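Two-arm sorting by teleop - how many demos before you stop?

Forum: Teaching and Teleoperation
Started by prallen_bench

prallen_bench wrote:
Hi all, long-time reader, second post I think. I've been recording demos for a bimanual sorting task at Panyasiri and I'd love opinions before I burn another week on it. Parts start loose in the middle of the table, left half goes in the green tray, right half goes in the blue tray, both arms driven by one person on a pair of leader arms. We have 300 episodes so far and I was told to aim for 1,162, a number that came out of somebody's spreadsheet and that I don't trust one bit.

My real trouble is that the two arms want to move together. When I drive, I reach with both, grip with both, and let go with both. Sakda (Sakda Intarasuk, he shares the rig with me) does one arm and parks the other. His look cleaner but take forever. So our data has two styles in it and the policy seems to hover between them, like it can't decide whose habits to copy. 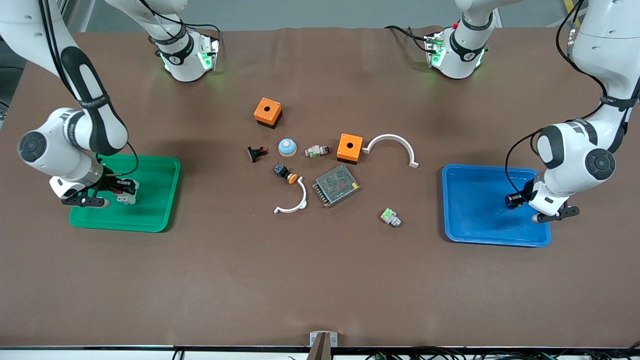
Re: Two-arm sorting by teleop

ovgate_mike wrote:
Stop mixing. Seriously, just pick one of you. We had three people driving at Ovgate and the arm learned to hesitate in exactly the spots where we disagreed. Threw out everything from two of them and it got better on less data.

Also, both your grippers are down at the trays at the same moment in that picture, so I'm guessing that's one of yours and not Sakda's, haha.

Re: Two-arm sorting by teleop

buppha_s wrote:
I'd push back on that, Mike. Dropping a whole operator is a big hammer. We kept both of ours and put a style tag on each episode, then asked for one style at run time. Worked fine for us. The thing that hurt us way more was the grasp on odd shapes. Those white arch brackets would worry me more than the timing! Do you pinch them at a tab or on the curve? If you do a bit of each, that's a second split in your data and a style tag won't save you.

Buppha Suksawat

Re: Two-arm sorting by teleop

prallen_bench wrote:
Ooh. Um. Both? I grab whatever is closest. Going to go back through the recordings tonight and see how bad it is. The orange boxes I'm more consistent on, always across the sides, never near the hole on top.

And yes Mike, mine, guilty.

Re: Two-arm sorting by teleop

handguided_hal wrote:
Has anyone considered just grabbing the arm and walking it through? I know everybody loves leader arms now but for small stuff I get a much better feel with my hands on the wrist. You notice the tray floor the second you touch it. With remote control I was dropping parts from too high or pressing them in.

Re: Two-arm sorting by teleop

ovgate_mike wrote:
Hal, with two arms? You'd need a hand on each and your whole body in the camera view. Great for one arm and a handful of waypoints, hopeless for this. And when the policy runs there's no human standing there, so every training picture has something in it that later disappears.

Re: Two-arm sorting by teleop

handguided_hal wrote:
You can replay the motion afterward and record the cameras then. Takes twice as long, sure. I still think 20 careful ones beat a pile of sloppy ones, and I'll die on that hill.

Re: Two-arm sorting by teleop

buppha_s wrote:
Replay gets ugly with loose parts though - you have to put every piece back exactly where it was. I tried it with taped outlines on the table and gave up before lunch.

Re: Two-arm sorting by teleop

prallen_bench wrote:
Okay, checked. The brackets are a mess, tab and curve all mixed up, and Sakda is only slightly better than me. We're going to redo those with tab only, keep both drivers, and try Buppha's tag. First batch is 24 episodes, then I'll train and post whatever comes out, good or bad. Does anyone tag per arm, or one tag for the whole episode?

Re: Two-arm sorting by teleop

buppha_s wrote:
Whole episode. Per arm sounded smart and I regretted it.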